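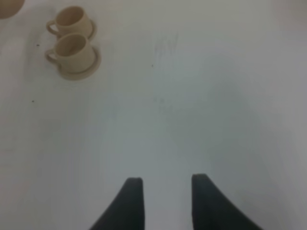
Fig. 1. Two cups on their saucers, handles to the left.

Table Service, Unit 4: Laying a small tea set
Notes for the practical. Tutor: Nazareno Santoro

This unit covers tea for two on a plain white table with no cloth. Read it before you come in, and bring the Unit 3 sheet with you as we use the same tray drill.

The cups

A cup and its saucer travel together. Carry them by the saucer, with your thumb on the rim and your fingers spread underneath. Put the saucer down first on its near edge and lower it flat. If you hear it, it was too fast.

In the Brollport house style the handles of a pair point the same way. Other houses set them facing the guest's right hand, and in the written paper you may use either, provided you say which. Pairs are kept close while the table is being laid and are only moved out to the places once the pot is down. 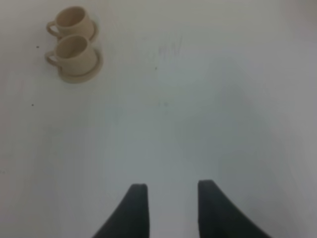

Fig. 2. The pair set close together, with clear table beside them.

Check the line of the handles from where you are standing and then from the guest's chair. Cream or beige ware on a white top shows every drip, so look at the surface again before you leave it. Wipe with a dry cloth, folded once.

The teapot

The pot comes to the table after the cups. A small pot should be held steady at the body while it is being placed, and let go only when the base is level.

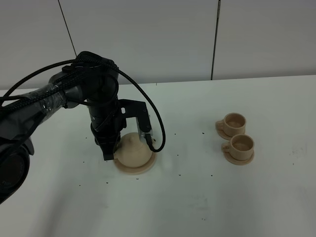
Keep your free hand away from the spout. For the practical, fill the pot with 500 ml of cold water and no more. The lid stays on throughout, and marks are lost for lifting it to look.

Pour away from yourself, first one cup and then the other, and stop a finger's width below the rim. Go back to the first cup if the levels differ. The 1956 Cormier handbook, which is in the library, tells you to fill to the brim. Ignore that page. The chapter on trays is still good.

Clearing

1. Take the pot away first.
2. Lift each cup on its saucer. Do not stack cups, even empty ones.
3. Wipe the table from the far side towards you. 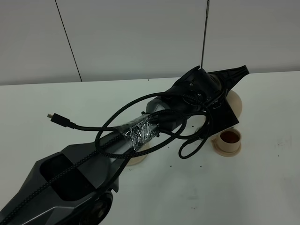 4. Return the set to shelf 19 and sign the sheet.

Practical: Tuesday, October 25, 2022. Anyone who missed the July session should see me beforehand.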